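How to Pack a School Backpack So It Carries Well

A backpack that sags or pulls to one side is usually packed wrong. Fixing it takes a few minutes and costs nothing.

What you need

The backpack
A clear table
A damp cloth
One small pouch for loose items

Step 1. Empty everything

Turn the bag over a trash can and shake it. Check the bottom seam, where crumbs and pencil shavings collect. Wipe the lining with the damp cloth and leave the bag open for 20 minutes to air out.

Step 2. Sort by weight

Put hardcovers and textbooks in one pile, notebooks and folders in a second, and small things in a third. Anything that isn't needed the next day stays home. Library books go back on the shelf by the door until they are due.

Step 3. Load the heavy pile first

Stand the largest book upright against the back panel, spine down. Add the next largest in front of it. If the bag has a laptop sleeve, the laptop goes in before any of the books.

Notebooks and folders go next. Push them in until the stack stands up without leaning.

Step 4. Fill the front pocket

Pens, chargers and erasers go in the pouch, and the pouch goes in the front pocket. Hard boxes and cases should lie flat here. A corner that points outward will wear through the fabric. Greer Imrie, who repairs bags at Thongdee, sees this most often on bags with thin front panels.

Step 5. Set the straps

Put the bag on and tighten both straps evenly. The top should sit just below the shoulders and the bottom no lower than the waist. Walk up and down some stairs. If the load shifts, take out the front row and repack it.

Repeat the whole thing every Sunday night or whenever the zipper gets hard to close.
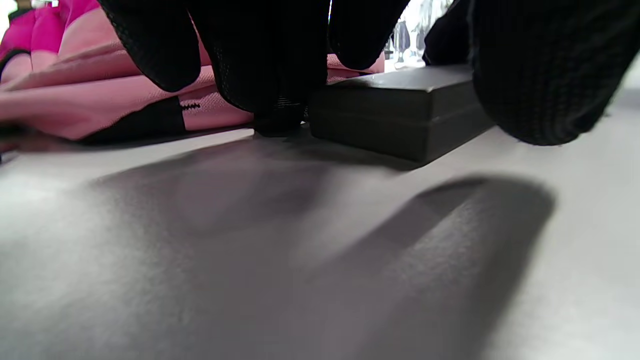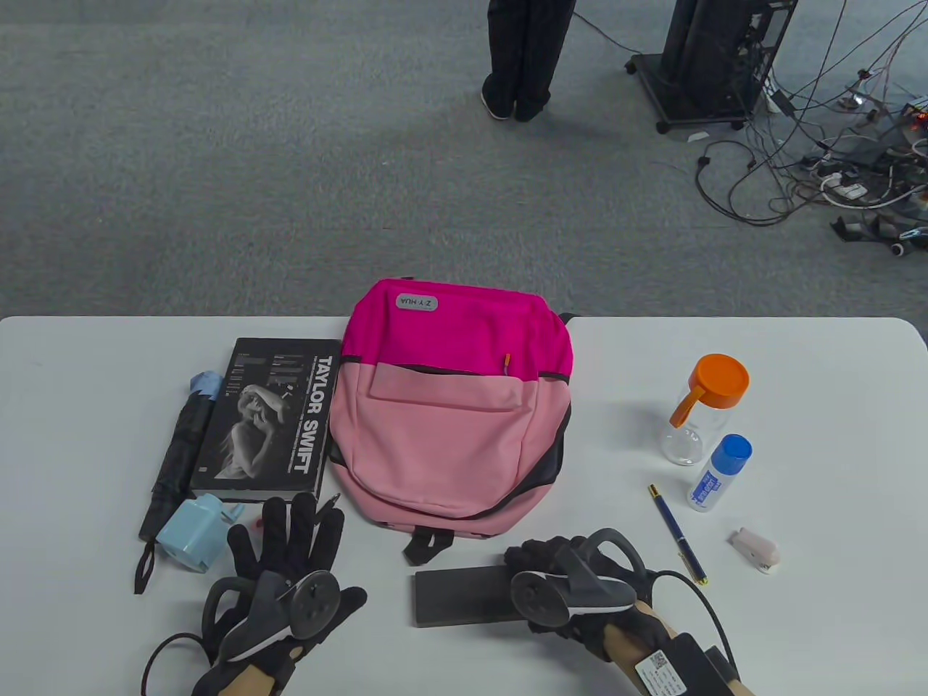

Top: dark gray box on the table. Bottom: two-tone pink backpack and a hardcover book.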